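June 13, 2024

Got to the room before anyone else and did the calibration by myself. It went fine on the second try. The first try gave me a width reading that was off by almost a finger, and I had to close everything and start the script over. I should write the steps on a card and tape it up, but I said that last month too.

We are at 469 good episodes as of tonight. The goal for the summer is 2,000, which sounded easy when we put it on the plan in December and does not sound easy now. At the rate we had this week we would finish sometime after school starts again. The plan also says we hand in the first report at the end of this month, and I am the one writing the data section, so I have been keeping better notes than I usually do.

The project, in case I read this years from now and have forgotten: we use a hand-held gripper to pick things up and put things down, over and over, and the recordings get used to train a model that will run the arm. The arm is the one in the big room. I have only been allowed to drive it twice. Most of what I do is hold the gripper, which is heavier than it looks, and squeeze.

Today was box day. Picking things off a bare table is mostly solved, at least for the easy objects, and the model we trained in May can do it more often than not. Boxes are different. The walls get in the way. If you come in at a slant the way you would with your own hand, the fingers catch on the cardboard, and if you come in straight down you can't always see what you are closing on. The instructions from our adviser were to do it the way the arm could do it, with no wrist tricks. I forget this about every tenth time and have to throw the episode out.

I set the red box up near the wall and put a mix of things in it. The pine cone was my idea. Everything else in our object list is smooth, and I wanted one thing with a rough outside. Then markers, a lighter, the blue funnel-shaped piece, and so on. I did not arrange them, just put them in and gave the box a shake between runs.

The funnel piece was the first target of the day. It is wide at the top, so the question is where to grab it. I tried the rim first and it tipped over. Then I went lower and took it from the sides, and that worked, but it brought the marker up with it two times out of the first five. Does that count as a success? We argued about it over lunch. I say no, because the task is to pick one object. The other side says the object got picked, and the rest is a separate problem. We wrote it down as a partial and moved on, and now there is a third column in the sheet that did not exist this morning. 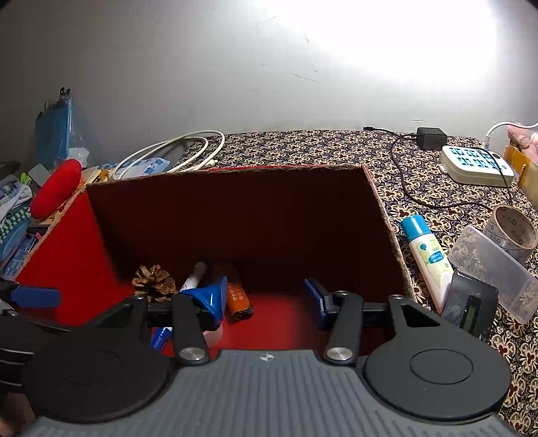

Pravora Student Robotics Club – Manipulation Team – Summer Data Project

After the funnel I did the pine cone. I was looking forward to this one and it was more annoying than I expected. The scales spread out, and the fingers close on the tips of them, and then the whole thing turns. It doesn't fall out. It just turns, so it ends up facing some other way from how it was picked. For our purposes that is fine because we don't score rotation. It does shed, though, and there are little brown crumbs in the bottom of the box now that will be in every recording from here on unless someone cleans it out. I meant to do it before I left and forgot.

The lighter was hard for the reason all the flat-lying things are hard. It sits low and the fingertips have to go almost to the floor of the box. I hit the cardboard a lot. At first I was stopping the recording each time I bumped, and then we agreed that a light bump is okay and a hard one is not. I asked what a hard one is and the answer was that I would know. So the data section is going to need a sentence about that, and I have no idea how to write it.

Markers are easy when they lean and bad when they lie against a wall. I did a run of them in the afternoon when I was tired and they were the best ones of the day, which annoyed me a little.

We counted up at four. I recorded 101 episodes today, my highest in one day so far. Of those I marked 17 as bad while I was doing them, and then the review took out nine more. Mostly those were ones where my tracking dropped. The gripper works out its position from what its camera sees, and if the view goes plain for too long it gets lost. The wall behind the table is white and has almost nothing on it, so when I tilt up toward it at the end of a lift, the track sometimes jumps. The tablecloth helps a lot. It was put down in the spring for exactly that, after we lost most of a weekend of work on the bare tabletop, and the pattern on it is so busy that the tracking hardly ever fails when the cloth is in view. It is an ugly cloth and I have gotten fond of it.

What I changed for tomorrow: lift lower, keep the camera pointed down until the object is over the drop spot, and only then back off. I tried this on the last ten and none of them jumped. Ten is not many. I will see.

Another thing I want to remember is about speed. I was told in my first week that I move too fast, and I slowed down, and now I have been told I move too slow. Today we looked at the numbers for everyone on the team and my average pick is twice as long as the fastest person's. The trouble is that I stop before I close the fingers. I line up, stop, check, then close. The model learns the stopping too. In the May version the arm would get right above the object and then hang there, and people thought it had crashed, and it was only doing me. I felt bad about that for a day or so. So now I am trying to close while I am still coming down the last little bit. It is harder than it sounds, especially in a box.

The Sedness build files came back with the new fingertips, the softer ones. We have four sets printed. I put one set on my spare pair and tried it on a marker off the record. They grip better but they bend, and when they bend the width reading says closed when there is still something in there. The software side thinks this can be fixed with a correction. I would like to stay with the old tips until we get to 2,000 so that the set is all one kind. I said this in the meeting and it was left open.

The meeting went long, more than an hour, and most of it was about the fall competition and not about the data. The short version is that the rules changed. There used to be a fixed list of objects that every team got ahead of time. Now there is a short list and then a bin of things nobody has seen, which they bring out on the day. Half the score comes from the bin. This is a big change for us, because we were going to lean on the list. The team from Yoo has always been good with unseen objects and we have not. We lost to them last year on a single round.

What I think, and did not say loudly enough, is that we should widen the object set right now and stop doing so many repeats of each. We have close to 40 recordings of the same two markers. I would trade 30 of those for 30 different things from people's kitchens and desks. I was asked to make a list for the next meeting, so I suppose I was heard. List so far: spoon, sock, roll of tape, comb, dry sponge, tea bag in its wrapper, a potato, key on a ring, the cap of something without the something. Nothing made of glass, and nothing that leaks.

We also talked about money. There is 200 dollars left in the materials budget. The Pisham battery pack for the portable setup would take more than half of it, and without it we can only record where there is an outlet. I voted for the pack. I am tired of this one table, and I think the model is getting tired of it too, if that makes sense. Every single background we have is the same wall and the same cloth. It would be good to record in a kitchen, or a garage, or on someone's floor. It passed, but we have to ask the department first, and that can take two weeks.

My right hand hurts at the base of the thumb. It did last week too and went away overnight. I switched to the left for the last part of the afternoon, and my left-handed episodes look terrible, slow and shaky, and almost all of them were good anyway. It might be worth doing some on purpose. I wrote that down as a question for the adviser – whether mixed hands matter when the gripper is the same.

Uploaded everything before I left. The upload said it finished but the folder was short by three files, so I ran it again and then it matched. I kept the copy on the card just in case and won't wipe it until tomorrow.

To do:
Clean the crumbs out of the box
Write the calibration card, and this time do it
Object list, at least 30
First draft of the data section, the part on what we throw out and why
Ask about left hand
Find a second box, a deeper one, any color but red

Home by seven. Ate cereal for dinner. Caught myself reaching for the bowl straight down with two fingers.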